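首页 > 评论 > 教育与技术 > 正文

学生机器人项目应当为失败记录留出分数

近年来，以抓取和整理日常物品为内容的学生机器人项目明显增多。中学社团、职业院校课程和大学低年级的综合实践，都把机械臂列入常规教学设备。与此相应，校际竞赛的数量也在上升，评分办法则大体沿用早年的思路：在规定时间内完成多少次搬运，得多少分。笔者连续三年参与Clelitz学生机器人竞赛的评审工作，并在Pralia技术学院兼任课程顾问，对这一评分思路的局限有较深体会，愿就此提出几点意见，供有关院校和主办单位参考。

首先应当肯定计数式评分的长处。它简明、公开，争议较少，学生和家长都能看懂。竞赛规模较小、参赛队伍水平接近时，它也确能区分高下。Clelitz竞赛早期只使用规格一致的硬质方块，位置固定，光照固定，以成功次数排定名次并无不妥。问题在于，赛题已经变了，评分表却没有变。

目前竞赛的物品清单包括毛绒玩具、布袋、软质包装和形状不规则的日用品。这类物品受力后会变形，同一件物品换一个朝向摆放，便几乎等于一道新题。学生在实验室里面对的主要困难，由“能不能到达”变成了“从哪里下手、用多大力、何时放弃重来”。最终的成功次数只能反映这些判断的一小部分。

Pralia技术学院上学期的课程项目可以说明这一点。该项目名为Ung，由二年级学生分组完成，要求各组以同一型号的机械臂抓取一组软质物品，并放入指定区域。全班共提交抓取记录1,164条，每条记录均须注明物品、初始朝向、抓取位置和结果。结果一栏不限于“成功”与“失败”，学生还须用一句话写明判断依据。负责该课程的Birutė Dzene老师规定，缺少这句话的记录不计入作业量，无论抓取本身完成得如何。

这一规定在开学之初曾引起不少学生的不满。有的小组认为，填写说明占用了调试时间；有的小组提出，既然机械臂已将物品放到位，再写依据便属多余。课程组没有让步。到学期过半，情况有所变化。几个小组在翻阅自己的记录时发现，同一只玩具在某一朝向下屡次滑脱，而他们此前一直把原因归于夹爪力度，反复修改参数，收效甚微。将记录按朝向重新排列之后，问题的线索才显现出来：抓取点偏离了物品的重心一侧。
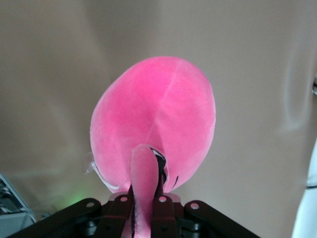
此类发现难以在一张只登记次数的表格中出现。以最终演示为例，成绩最好的小组成功率达到97%，但该组所选物品的初始朝向变化很小；另有一组成功率仅为72%，却覆盖了清单中的全部物品，并对每一类失败作了归纳。若按Clelitz竞赛现行办法，前者领先甚多。课程组在综合评定时给了两组相同的等级。笔者赞成这一处理，也承认它在课堂之外不易推行，因为竞赛评审的时间有限，评委难以逐条阅读记录。

反对意见主要有三类，应当认真对待。

有同行认为，竞赛不同于课程，竞赛的本义在于比较结果，过程应由各校自行负责。此说有其道理。然而主办单位在章程中历来把“培养工程思维”列为办赛宗旨，宗旨既然写入章程，评分便应有所体现。更何况各校的训练安排往往随评分表而定，评分表上没有的内容，社团活动中也就很难保留。笔者走访过的几所学校，赛前数周的训练几乎全部用于重复同一条路线，学生对机械臂在陌生物品面前的表现所知甚少。

另有意见担心，把记录纳入评分会助长文字功夫，使善于写作的队伍得利。这一担心并非没有依据。Navelau中学机器人社曾在一次校内活动中试行书面报告计分，结果收到的报告篇幅冗长，有效信息不多，有的队伍还请指导教师代为润色。可行的办法是限制格式和字数，不收长篇报告，只收现场产生的短记录，每条一句，由评委随机抽取数条，当面询问操作的学生。能否说清当时为何如此操作，问上两分钟即可判断。

还有一种意见来自经费方面。部分学校的设备数量有限，几个小组共用一台机械臂，学生上机的时间本已不足，再要求记录失败，恐怕难以为继。笔者对此最为同情，但结论恰与之相反。上机时间越少，每一次尝试越应留下可供后来者使用的信息。Ung项目的做法是，各组的记录在课程内部共享，后上机的小组可以先查阅前面小组的失败情形，再决定自己的抓取方案。设备并未增加，学生的准备却充分得多。当然，共享也带来归属问题：一个小组借鉴他人记录而取得好成绩，分数应如何分配，课程组至今没有令各方满意的答案。本学期暂行的规定是须注明所引用的记录编号，编写者可获少量附加分。

关于物品的选择，也有必要说几句。一些学校偏爱使用整套采购的标准件，理由是便于比较。标准件用于入门训练是合适的，但长期只用标准件，学生容易把参数当作知识。毛绒玩具一类物品价格低廉，各家都有，绒面、接缝、标签、细长的附属部分都会影响夹持的方式，很适合作为进阶练习。Dzene老师在课程说明中写道，学生应当先用手拿一遍，说出自己手指放在哪里，再去编写程序。这一要求看似简单，实际执行时，许多学生需要想上一阵才能作答。

基于以上考虑，笔者建议Clelitz竞赛自下一届起，对评分办法作如下调整。满分仍为500分，其中现场完成的部分由现行的全额降至350分，其余150分分配给抓取记录与现场问答。物品清单提前公布大部分，保留少量未公布物品，各队在比赛当日抽取。未公布物品抓取失败不扣分，但须提交记录；未提交记录者，该项不得分。评委人数不必增加，问答可安排在各队更换场地的间隙进行。

上述分值比例可以讨论，笔者并不坚持具体数字。初次实行时，把记录部分定得更低一些，以减少各校的顾虑，也未尝不可。但有一条应当坚持，即记录必须由学生本人在操作当时写成，不得事后补填。Ung项目在检查中曾发现数十条补填的记录，措辞整齐划一，与同一小组平时的写法差别明显，课程组将其全部退回，并要求该组重做相应的抓取。

对指导教师而言，这一调整意味着工作方式的改变。以往教师习惯于在学生失败时立即上前纠正，以节省时间；今后则需要多等片刻，让学生先把看到的情况写下来。笔者在旁听课程时注意到，这对经验丰富的教师尤为不易。院校在安排教学任务时，应为此类课程适当放宽进度要求，并在教师考核中承认这部分投入，不宜仅以学生获奖数量作为依据。

竞赛主办单位将于十二月征集下一届规则的修订意见。笔者已将本文所述建议连同Ung项目的记录模板一并提交，模板可供各校自行修改使用。希望已有类似做法的院校也能提交各自的材料，包括那些试行之后又放弃的办法，以及放弃的理由。

（本文作者为Clelitz学生机器人竞赛评审、Pralia技术学院课程顾问，文中观点仅代表作者个人。）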